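# Skedance teleoperation: frequently asked questions

Maintained by Saadet Uçar. Last revised June 11, 2024. Covers the simulated mug task only.

**Which input devices are supported?**

A 3D mouse or the Moulin hand controller. Keyboard control works for checking the installation, but episodes recorded with it are rejected at upload. The rotation steps are too coarse.

**How long can an episode be?**

Up to 300 control steps. The recorder stops there and marks the episode as incomplete. Most operators finish well under the limit after a day of practice.

**Do I have to drive the arm in a straight line to the mug?**

No. Small corrections are fine and should stay in the data. What causes trouble is stopping in mid-approach for several seconds while you think. Pause the simulator with the space bar instead; paused time is not written to the log.

**When should I close the gripper?**

Use the wrist view for this, not the overview. Bring the open fingers into position first, let the arm settle, then close with a single press. Repeated open and close commands near the object produce labels that the training script cannot separate.
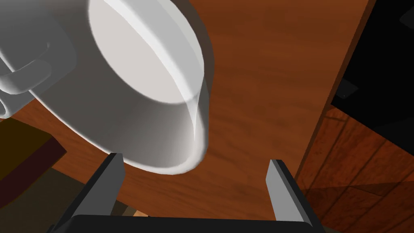 The close command is binary. Holding the button longer does not increase the force, which is fixed in the scene file. If a grasp slips, open fully, back off and try again within the same episode. Recovered grasps are kept and tagged `retry`.

**The wrist view and the overview disagree. Which one is right?**

Both are rendered from the same state, but the overview refreshes at a lower rate. Expect it to lag during fast moves. If the difference remains when the arm is still, restart the viewer and discard the current episode.

**Can I guide the arm by hand?**

Only on the physical arm at Zuvesthorpe – the simulator has no equivalent. Book time with Marloes Vandenberghe. Hand-guided episodes go in the `kinesthetic` folder and must not be mixed with remote ones, as the action fields differ.

**How many episodes are in the current set?**

The January release has 728 accepted episodes. A further 29 are held back for evaluation and are not distributed.

**My upload failed with error 2. What does that mean?**

The timestamps in the action log and the image log do not match. Run `skd-check` on the episode folder. If it reports a constant offset, the `--shift` option repairs it. If the offset drifts, record the episode again.

**Who approves new operators?**

Annelies Groen. Send her one practice session and the name of your input device.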